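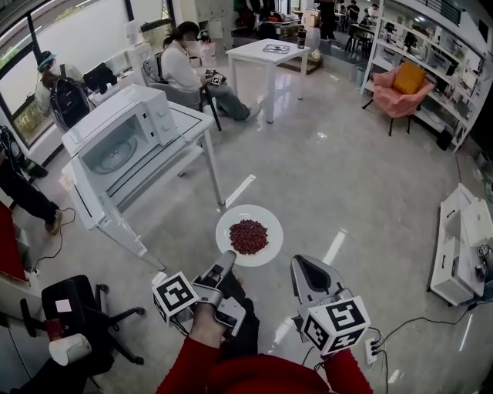

Dennis Chege wondered first whether the beans were already cooked, and asked for that to be added to the post, so I've put it in below. Thanks Dennis!

Reheating a plate of small red beans in the microwave without them popping or drying out

Posted Aug 20, 2019 by Yen_lunches

Okay, so they ARE cooked. I simmer a big pot of little dark red beans at home (no sugar, just a pinch of salt) and bring some in for lunch, and I love them, I could eat them every day. The break room microwave is one of those plain white ones with two round knobs and a glass turntable, nothing digital. I heap the beans in the middle of a round plate, give them 2 minutes, and every time I get the same thing: the ones on the outside are hard and split, and the ones in the center are still cold. Sometimes they pop and I'm wiping down the whole inside before the next person gets there. Is it the plate? Should I be using a bowl? I'd like to keep the plate if I can, as I eat right off it.

Dennis Chege
Good, cooked makes this easy. Don't heap them! A pile in the center is about the worst shape for a microwave, the edges of the plate get more heat and the middle gets hardly any. Push the beans out into a ring and leave a bare spot in the center the size of a jar lid. Then a spoonful of water over the top and a damp paper towel laid across. If one of the knobs is the power, turn it down to medium. Mine says 300 on that setting and it does beans beautifully — slow, but they come out soft all the way through. Stop at the halfway point and stir, then push them back into the ring. Let the plate sit for a minute with the door shut before you take it out.

And if anyone reads this with dry beans in mind, please soak and boil those on a stove first. The microwave at work is for warming up.

kirnex77
just use a bowl

Dae-han Chae
I grew up on red beans and I'm so happy to see somebody else bringing them to work! Everything Dennis said about the ring is right. I'd only add that salt on the surface seems to make the skins tougher when I reheat, so I salt mine after. Try saving some of the cooking liquid too, in a small jar, and use that in place of the water. It's thicker and it clings, and the beans taste like they just came out of the pot. A tiny bit of sesame oil at the end is wonderful.

For the popping, a cover helps more than anything. I have a vented plastic one and haven't had to scrub the turntable since May. A second plate turned upside down works as well, but use a towel to lift it off.

Yen_lunches
Tried the ring with the bean liquid and medium power. Warm in the middle!! Not one split bean that I could find. Sesame oil tomorrow.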